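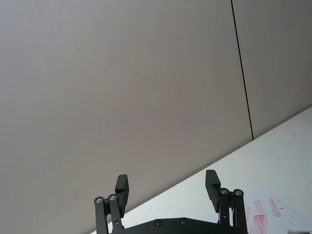 Grey panels, with the join between them at upper right.

May 11, 2023
Re: [hall-users] Colour for the back room

Spyros Shehu wrote:
> Could we please settle the paint before the summer bookings? I have
> put up sample cards from Kandpal and had 9 replies, most of them
> about the parking. My own vote is for something warm. The last
> grey made the place feel like a dentist's.

Spyros,

I'm sorry to come out for grey again, and I do accept that I was also behind the last one. In my defence, that was a blue grey bought in October under a yellow bulb, and the tin said "Morning".

A plain light grey with no shine is what I'd go for. It shows up neither chalk dust nor the marks from chair backs as badly as white does, and the sewing group can pin things against it without everyone looking ill. Your warm card (is it called Biscuit?) goes pink by teatime. I sat with it for an hour and began to feel I was inside a plaster.

On cost, Kandpal want 218 pounds for the lot, including undercoat. Fustance are cheaper by 50, but their matt comes off on your sleeve, as anyone who leaned on the wall at the quiz will remember. Two coats either way, and please can we not hold another painting party. I am still finding it on my good shoes.

The skirting is a separate matter and I refuse to be drawn on it, except to say that it should be white.

If you want to see my grey on something bigger than a card, I have a tester pot and an offcut of board at home. Come any evening after 2 rings of the bell, as the first one only wakes the dog.

As for the parking, I thought we had agreed to stop mentioning it.

Maureen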